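Serkance Blanket Bank
Progress report to the Jolberg Fund, second quarter of the grant

Hello again, and thank you for the kind note you sent back after our last report. I've tried to keep this one shorter and have probably failed. It covers the period up to the end of October.

Where we've got to

The target in our application was 300 clean, mended and folded bedding packs out of the door by the end of the year. We're at 200, so on paper we're a little ahead, although the cold weather always brings a rush of requests and I'd sooner have more on the shelf than we do at the moment. A pack, in case the application isn't to hand, is one blanket, one smaller fleece cloth, a pillowcase and a label with the washing instructions. Cot packs swap the pillowcase for a second cloth.

Most of this quarter's packs went to the family hostel on the Baumgart estate, and the rest went out through the health visitors. The hostel has asked if we could do bigger blankets for the older children (the ones who are nearly teenagers and whose feet stick out of everything!) and I've said yes in principle, but fleece in those sizes doesn't often turn up in the donations. I'll come back to that under money.

The room

We finally moved into the upstairs room at Skurker House in the summer, and oh, what a difference. Downstairs we were folding on a trestle next to the kettle and every pale blanket in the place was in danger. Now there's a proper long table, shelves up to shoulder height and a radiator that works when it feels like it. The window sticks. I've reported it twice.

The shelving came out of your grant, as did the second washing machine. It has been running most days and copes with fleece far better than the old one, which used to leave everything covered in little grey bobbles. We wash on cool with half the powder and no softener, then hang things over the airers overnight. The tumble dryer stays off for fleece. We lost a lovely yellow one to it in the spring and I'm still cross.

Sorting and folding

This is the part that has changed most. In the first quarter everybody folded in their own way, and the shelves looked like a jumble sale. A stack of thick blankets would slide over the minute you pulled one from the middle. So we sat down with a pot of tea and agreed on one fold for each size, and wrote it on a card that's now taped to the end of the table.

Big blankets are halved lengthways, halved again, then rolled loosely from the short end. Small blankets are folded flat. The fleece cloths go into a square pad, corners tucked under where they'll allow it, and the pad sits on top of the blanket it's going out with. Fleece doesn't hold a crease, so pressing it with the iron is a waste of a good afternoon, and you just smooth it with your palm and leave it be.

We've also begun matching. It sounds fussy, I know, but a family opening a bag at the end of a horrible day might as well find two things that go together. Plain cloths are paired with the patterned blankets, and anything patterned in the cloth pile goes with a plain blanket. My favourite of the lot is the cat blanket, all periwinkle flowers with outlined cats strolling and stretching over the top of them, and it wanted nothing louder than a plain white cloth.
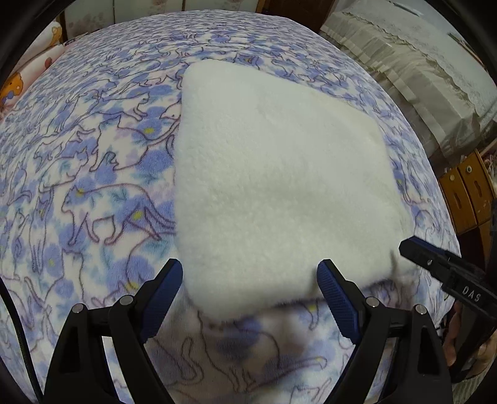
Money

We've spent what we said we would on shelving and the washing machine, and less than planned on washing powder, thanks to the cool washes. The underspend comes to very little, but I'd like your permission to put it towards fleece off the roll for those bigger blankets. One roll would see us through the winter. The full figures are on the sheet that goes with this report.

The one cost that's crept up is bags. The cheap ones split at the handles if there's a double blanket inside, so we've gone back to the thicker sort.

What hasn't gone so well

Labels. We ordered the sew-in kind, and they scratch, so for now we're tying card ones on with wool and it takes ages. The mending pile has also grown, mainly edges coming unstitched, and there are 4 bags of it under the table as I write. I'd hoped to have it cleared by now.

Next quarter

Finish the last hundred packs, get through the mending, find a softer label and sort out the larger size with the hostel. If you'd like to visit, mornings are best. We're up the stairs and on the left, and there's usually cake.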